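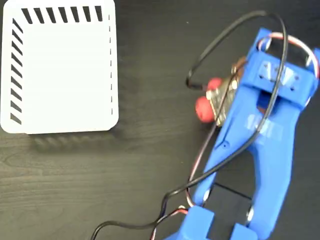
Sorting the giveaway box this afternoon, 18 May 2025. Most of it is going to Kelemen before the July fair.

The white tray with the black stripes stays with me. Good size for keys and post, and it looks fine on the dark table.

Ljubica Todorova has asked for anything soft or bouncy for the play corner at Gonthorpe. I said I'd see what there was.

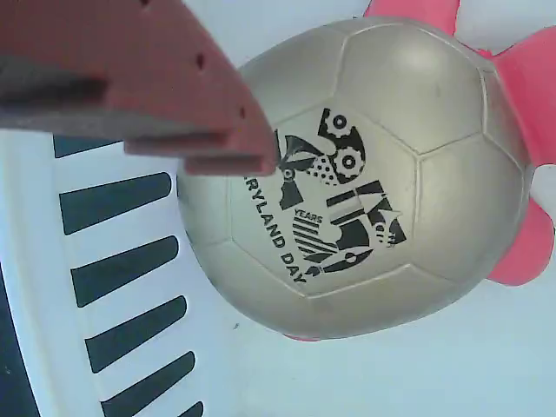

The silver football can go to her. Size doesn't matter, the children there are all under six. It has a big black logo with gears on it and the word YEARS.

Damir Omerović is driving over with 2 boxes already, so there's room for one more. Message me if you want anything dropped off on the way.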